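From: Frans Van Beek
To: sirkemura-list
Date: 1/28/18
Subject: Re: Re: chores, and who is doing them

Imre Magyar wrote:
> By September we'll have an arm that clears a breakfast table.
> I have promised my wife. Has anyone on the list tried plates yet?

Imre, I'd start by un-promising your wife.

No plates at our end. Oltonden is still on blocks, and I've come to respect blocks. They don't drip and they don't have handles. A cereal bowl with four spoonfuls of milk left in it is a different career. The people at Gandach keep telling me towels are next, but they've been folding the same one since I met them.

My own estimate is 10 years for the breakfast table, and I'd want the good china out of the house first. Wiping up jam I leave to our grandchildren.

Current state of tidying up, attached:

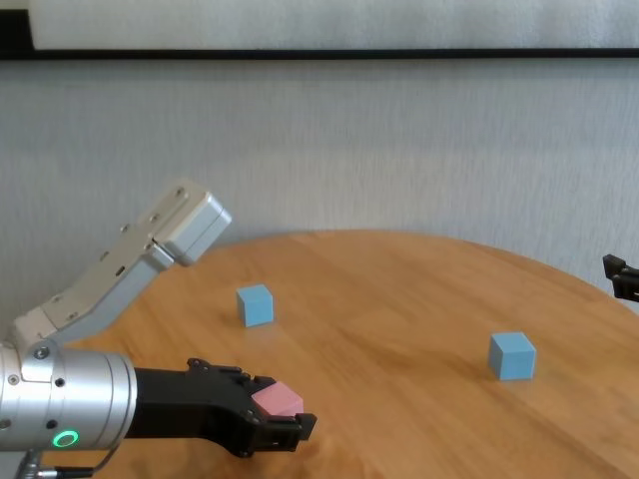
Pink cube in the gripper, two blue ones still on the table.

If Vörös has done better with cups, please post the grip settings.

Frans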